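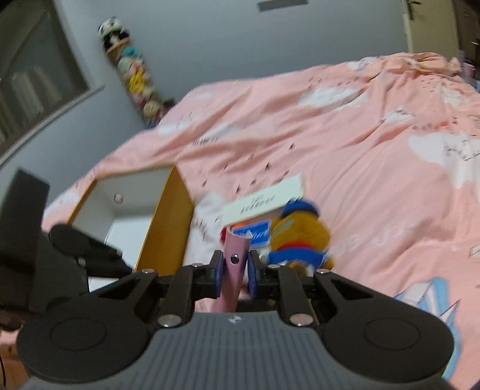
Asger Arnardóttir wrote in to say that the new crossing on Carnano Street is the best thing to happen to the walk to the bus in years, and then asked why on earth the flashing lights stay dark unless a person pushes the button. Great question, and we get it a lot! The answer is further down, along with everything else people have been asking since the paint went down in March.

Plukwood Crossings: Your Questions

What is the Plukwood Crossings project?

It's a neighborhood effort to make it easier and safer to get across Carnano Street on foot. Carnano is the main road through Plukwood, and for a long time there was no marked place to cross between the library and the Ma Street bus stop. People crossed anyway, of course, wherever they could find a gap. Now we have four marked crossings, new curb ramps, and a lower speed limit on the stretch in between. We're thrilled with how it looks.

Where are the crossings?

Going from west to east: at the library, at the pharmacy parking lot, at Ma Street, and at the bottom of the hill by the ball field. The Ma Street one has the raised island in the middle, so you can cross one direction of traffic, stop, catch your breath, and cross the other. If you walk slowly or you're pushing a stroller, try that one first.

Why do the lights only flash when I push the button?

Drivers pay much better attention to a light that comes on when somebody is waiting. If it flashed all day long, it would fade into the background like every other blinking thing on Carnano. So push the button, every time, even if the road looks quiet. The lights start right away and run for 18 seconds. If you need longer, push it again before you step off, or use the island at Ma Street and push the second button out there.

Do drivers have to stop?

Yes. When you are in the crosswalk, or clearly stepping into it, drivers have to stop and stay stopped until you're out of their way. The flashing lights are a warning, though, and they don't hold traffic the way a red light does. Wait until the cars have stopped in each lane before you walk in front of them. The second lane is the one to watch. One car stops politely, the driver behind gets impatient and swings around, and there's your near miss. We hear about this more than any other problem, mostly at the pharmacy.

Did the speed limit change on the whole street?

No, only between the library and the ball field. The signs are up at both ends. Past the ball field it goes back to what it always was, and yes, we know some of you would like the lower limit to run all the way to the Clondton line. So would we! That part of the road is looked after by a different office, and the conversation has started.

How do you know people were speeding?

Neighbors on the hill had been saying so for ages, and then a counter was put down on the pavement for 10 days. It showed that 34 percent of drivers were going over the old limit. The counter will go back down in the same spot once everybody has had a season to get used to the changes, and we'll put the new number on this page whether it's good or bad.

Did you take away parking?

A little. A few spaces next to the crossings were painted out so that drivers can see a person standing at the curb, especially a short person. Please don't stop there, even with your flashers on, even to run in for a prescription. A delivery van in that spot hides a child completely. There are spaces behind the library that are nearly always open, and the path from there comes out right at the crossing.

Can kids use the crossings by themselves?

That's up to you and your kid. The buttons are low enough for small hands and the ramps are fine for scooters. We'd suggest walking it together a few times at the hour they'd really be using it, because Carnano at eight in the morning is a different street from Carnano at noon. Teach them to look for the driver's face. It's a good habit for grown-ups too.

I'm blind or have low vision. What was added for me?

Each button has a steady ticking sound so you can find it, and it talks when you press it. There are bumpy plates at the bottom of every ramp. The voice message at the library was too quiet at first and has been turned up. If it's still hard to hear over the buses, tell us the time of day you were there and we'll pass it along.

What about bikes?

You can ride up to the crossing and push the button like anybody else. Walk your bike across if there are people on foot, and please take the island slowly. It has a bend in it, on purpose, so that you turn and face the traffic before you cross the second half. Cargo bikes do fit. A reader with a very long one tested it for us and sent back a one-word report: "Snug." 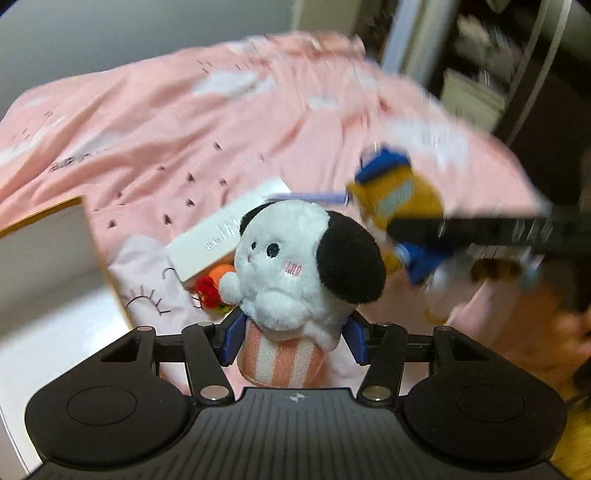

I was almost hit. Who should I tell?

If anyone is hurt, call 911. If you're shaken but okay, report it to the Clondton police non-emergency line while the details are fresh, and then tell us too. The useful things to write down are which crossing it was, which way the car was headed, the time, whether the lights were flashing, and whether it was dark or raining. A plate number is nice to have but don't chase anybody for it. Close calls with no injury hardly ever get written up anywhere, so your note may be the only record there is.

The button is broken. Now what?

Each pole has a sticker with a phone number and a pole code. Call it and read off the code. Repairs have been quick so far, usually by the next afternoon. Until it's fixed, use the next crossing over if you can manage the walk.

Will the plows wreck the ramps?

They shouldn't. The plow drivers have a map of the ramps and the island. What does happen is that the snow gets pushed into a ridge right across the ramp, and then someone has to dig it out. If you live or work next to one, a few minutes with a shovel is a wonderful gift to the people with walkers and wheelchairs.

Is anything else planned?

A streetlight over the ball field crossing is next, and we can't wait, since that corner is very dark after evening games. A bench at the Ma Street stop is on the wish list. There's also talk of a fifth crossing near the top of the hill, but the curve makes it tricky and a spot hasn't been picked.

How do I send a question?

Use the form on the contact page or leave a note in the Plukwood Crossings box at the library front desk. Say which crossing you mean if it's about a particular one. We read all of them, and new answers get added to this page as they come in.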